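Projet Mimen : rapport d'avancement pour Flutent
Manipulation d'objets sur table, partie simulation
Le 9 mai 2026
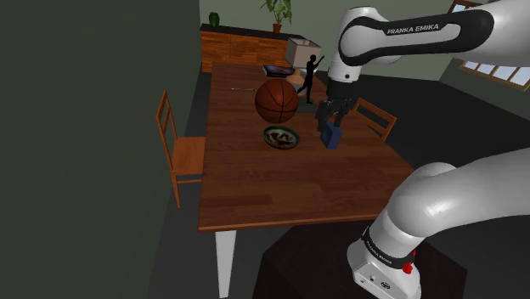 Depuis notre rapport de février, le travail a été ralenti par un défaut que nous avons compris tardivement. Nous préférons le présenter en premier.

1. Le défaut

Pendant la phase de transport, la pince perdait parfois le petit bloc bleu sans que le programme le remarque. Le bras continuait sa trajectoire jusqu'au point de dépose, ouvrait les doigts et déclarait la tâche réussie. Sur une série de 200 essais, 5 étaient enregistrés comme réussis alors que le bloc était tombé en route. Le nombre est petit, mais l'erreur est grave pour la suite : sur le bras réel, un objet perdu peut tomber sur une personne ou bloquer une articulation.

2. La cause

Nous avons d'abord soupçonné le coefficient de frottement des doigts, et nous avons passé trois semaines à le régler, sans résultat. La cause était dans le module Wojcik, qui surveille la prise. Il lisait l'ouverture de la pince une seule fois, au moment de la fermeture, et gardait ensuite cette valeur en mémoire. Une chute après le levage restait donc invisible pour lui.

Dans 4 des 5 cas, le bloc est tombé lorsque le bras changeait de direction au-dessus de la table, près du ballon. Le planificateur y demandait une accélération trop forte pour contourner l'obstacle. Le dernier cas n'est pas encore expliqué.

3. Les corrections

L'ouverture de la pince est maintenant lue à chaque pas de calcul. Si elle descend sous la largeur du bloc, le bras s'arrête et l'essai est compté comme un échec. L'accélération est limitée tant qu'un objet est tenu. La série de 200 essais a été refaite avec ces changements et nous n'avons plus trouvé de faux succès. Il reste 3 arrêts sans motif apparent, que nous étudions.

4. Conséquences sur le calendrier

Le passage au bras réel, dans l'atelier d'Odden, est repoussé de quatre semaines. Nous demandons l'accord de Flutent pour ce décalage. Le budget total ne change pas. Les taux de réussite donnés en février doivent être considérés comme provisoires ; le tableau corrigé sera envoyé avec le prochain rapport.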